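Two hands, two grippers: Kusum Bhatia on the Zamfir trials

February 6, 2021

Kusum Bhatia has a blister on the inside of her right index finger and she puts it down to a spring. The spring was in the trigger of a hand-held gripper she had been using for most of January, and she has since swapped it for a lighter one.

"The stiff one felt better for the first ten minutes," she says. "You knew exactly where you were with it. After two hours you wanted to throw it out the window."

Bhatia runs the trials side of Ostent, a small workshop in Ilidton that tests gripping hardware for other people. Her current job is called Zamfir. It compares hand-held grippers, the sort a person carries in each hand and works like a pair of big tongs while a camera on the tool watches the fingers. The recordings are later used to teach a robot arm fitted with the same fingers. Her part comes earlier. She has to work out which fingers, which pads and which lens are worth using before anyone spends money on a few hundred hours of recording.

We spoke at the Ostent workshop, at a bench with a vice at one end and a kettle at the other. She had laid out some fingers with their pads peeled off and talked with one of them in her hand for most of the afternoon.

The list of things to pick up comes to 49 items. She started with a list from an earlier job, which was nearly all blocks, cups and tins, and threw most of it away.

"Any gripper can pick up a block," she says. "We'd get the same score for everything and learn nothing. So I went round my own place with a shopping bag. Socks, tubes, bottles lying on their side, little figurines, soft toys, those small flat cases that sit so low you can't get under them. I wanted things that roll and things that fold."

Each item has to go into a box or come out of one. She doesn't ask for neat placing. An attempt is good if the item ends up where it was meant to go without being dropped or pinned against the side, and the operator says the result out loud so it ends up on the audio as well as on the sheet. By the end of January they had logged 3260 attempts.

There are three sets of pads in the comparison. The blue ones are a medium rubber with some texture. A second set is softer and smoother, and the third is a hard one that she included mainly because it lasts. A full kit of the soft pads costs Ostent $189, and she has been through two.

"They grab beautifully and then they tear," she says. "Put a soft pad on the rim of a bottle cap and twist a bit, and you've taken a corner off. With the blue you can be rough. I'm a rough operator, so I notice."

On hard, round things the soft pads came out ahead. On cloth they came out behind, and she had expected the opposite. A sock sticks to a soft pad and won't let go when the fingers open. The operator then shakes it off, and the shake goes into the recording.

"You do not want to teach a robot to shake its hand like it's got sticky tape on it," she says. "The arm would do it every time. It'd do it for the bottle too."

The hard pads did badly on nearly everything except flat cases, where the stiff edge could get underneath. She kept them in until the end of the month and then dropped them from the list. She has an idea about a hard tip on a blue pad, and has glued one up by hand, but she hasn't run it through the list and wouldn't be drawn on how it feels.

The trials moved out of the workshop early on. The bench there is level, grey and lit from overhead, and the results were so good that she didn't trust them.

"A bench pushes back," she says. "You come down on a sock and the bench holds it for you. On a bed the whole lot sinks. Your fingers go in, the cover comes up between them, and now you've got a pinch of bedding along with the thing you wanted. I'd say that's the commonest mistake we make, and we'd never have seen it in here."
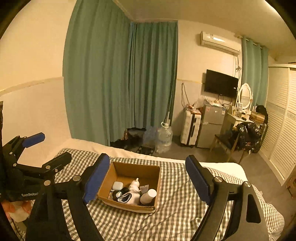
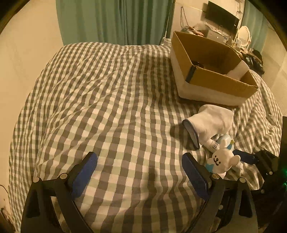 The blue pads, with a grey-and-white check cover underneath and an open cardboard box on the bed.

Checked fabric brought up a question of its own. Position tracking for these tools depends on picking out points in the view and following them as the hand moves, and she had wondered whether a repeating pattern would throw it. Every square looks much like the one beside it. In her runs the tracking held as long as there was something else in view, such as a box or a bit of wall. When the operator leaned right in and the cover filled everything, it drifted.

"So the advice is to stand back a bit, which is a boring thing to write in a report," she says. "But that's what's in the report."

The lens is the other half of the story. Ostent tried a narrow one and a wide one on the same body. The narrow lens gives a larger view of the fingertips, and you can see a pad bend as it takes the weight. She liked it straight away. The wide lens bends straight walls near the edges and goes dark in the corners, and small things look smaller than you'd like.

She picked the wide one anyway. With two tools in use, the person labelling the recordings needs to know what the second hand is up to, and with the narrow lens it was out of view too often. A label that says "other hand holds box" is no good if the other hand can't be seen. The wide lens also takes in the room, and that helps the tracking for the reason she had already given.

"I lost some detail on the pads and I'm still a bit sour about it," she says.

Using two grippers was the idea of her colleague Kusum Uniyal. The shared first name causes less trouble than people expect. At Ostent they go by surnames, and on the result sheets they are B and U. Uniyal works from Pistthorpe and does the controller side, meaning everything between the trigger and the number that says how far apart the fingers are.

I rang Uniyal afterwards. She said the second gripper was there to do the holding that a person's spare hand does without thinking.

"If you only give people one tool, they cheat," she said. "They steady the box with a knee. They flatten the sock with their free hand. Then you look at the recording and the sock has gone flat by magic, and a robot with one arm has no way of doing that. Give them two and they work it out in a quarter of an hour. One lifts the cuff and the other takes the body."

The two of them don't agree on how the trigger should work. Uniyal wants it even all the way, so that a given squeeze always moves the fingers by the same amount. Bhatia wants it slow near the closed end, where the careful work is done. They tried both. With the slow version Bhatia did better on tubes and small plush toys, and she squashed fewer of them. Uniyal did worse, and said it felt like driving someone else's car. A third operator couldn't tell the two apart.

"So that's one for, one against and one who doesn't care," says Bhatia. "I can't write that up as a finding. We'll need more people."

For now the trigger is even, on the grounds that it is simpler to copy on the robot side. Bhatia says she can live with it. The lighter spring mattered more to her than the curve.

She is stricter about the linkage. The fingers on these tools are made of flat plates turning on bolts, and any looseness at a bolt gets bigger by the time it reaches the tip. She checks each one at the start of a session by closing the fingers on a feeler gauge and wiggling. If there is play, the bolt gets nipped up and the opening is measured again from zero. The measuring takes longer than the tightening and people try to skip it.

"You can always tell when it's been skipped," she says. "The log says the fingers are closed on nothing, and there's a bottle in them."

Weight came up several times. She weighs every tool with its battery and strap, and she asks operators to mark on a drawing of an arm where they feel tired after an hour. Most mark the wrist. A couple mark the thumb, and those are the ones she goes and watches, as it usually means they are holding the body of the tool too high. A change to the strap fixed that for one operator and did nothing for the other.

I asked whether any of the results had come from the robot yet. Only a few, she said. Uniyal has an arm in Pistthorpe with the blue pads on it, and has run it on bottles and boxes. It does bottles standing up. It has trouble with bottles lying down on anything soft, where it tends to come in too steep and push the bottle into the cover. Bhatia thinks the operators are to blame for that one. People tilt their wrist at the last moment and the arm was set up with a limit that stops it doing the same. Lifting the limit is on Uniyal's list.

Socks haven't been tried on the arm. Bhatia expects it to be poor at them for a good while, and she'd like more recordings of socks in awkward positions first – half under something, bunched at the toe, or with another item lying against them.

The next round keeps the blue pads, the wide lens and the light spring, and changes only the finger shape. There is a version with a slimmer tip waiting on the shelf behind her. She took it down to show me, opened and closed it a few times, and frowned at one of the bolts. Then she went looking for the gauge.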